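Notebook, December, Kyriakidis cottage job

Back at the bench by 2 pm after the drive home. Sash windows in the front bedroom are all moving again except the left one, which still wants its cord replaced. I used the last of the Prallen cord on the bathroom, so that's on the list.

Guests are booked in from the long weekend and the owners want the spa room finished first, fair enough. I measured the gap under the door at 103 mm on the hinge side and 100 on the latch side (the whole floor falls away toward the garden, I swear). I'm going to scribe the new threshold and leave the door alone.

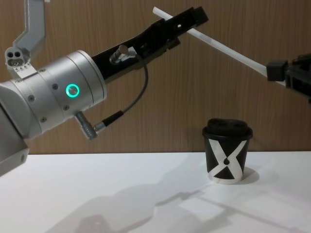 The heater in the sitting room is a Clirov and I'm not a fan. It takes 56 minutes to bring the room up from a cold start with the curtains drawn, and guests will just crank it and leave it on all night. I'd rather seal the fireplace with a removable board and see what that does before anyone spends money on a bigger unit. Colour for the board still undecided – the grey looked awful next to the tiles.

Tested two coats of Pudex oil on the kitchen bench offcut as well. Lovely smell, bit sticky at the end grain. Will sand it back and try a thinner coat tomorrow arvo.

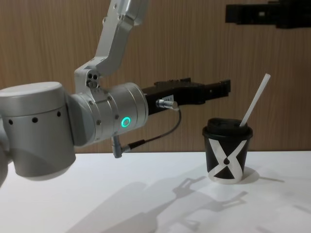
Black paper cup with a white straw, on the white tabletop.

Key safe: the one by the side gate is stiff and the numbers are hard to read after dark. Move it under the porch light, and remember to change the arrival notes, as the old ones send people around the back past the bins!

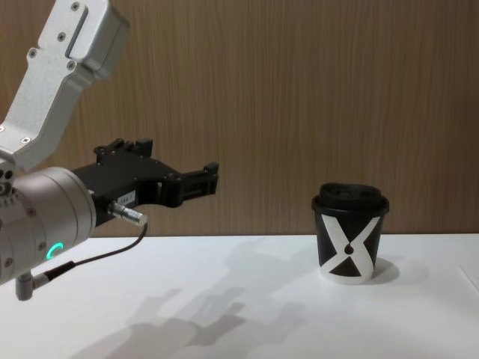
Also the bed in the second room squeaks on one side only. I tightened every bolt and it still squeaks, so I reckon it's a slat. Take felt, the short screws and the good torch next trip. Ask the owners if they want the old coat hooks kept – there's a box of them in the laundry.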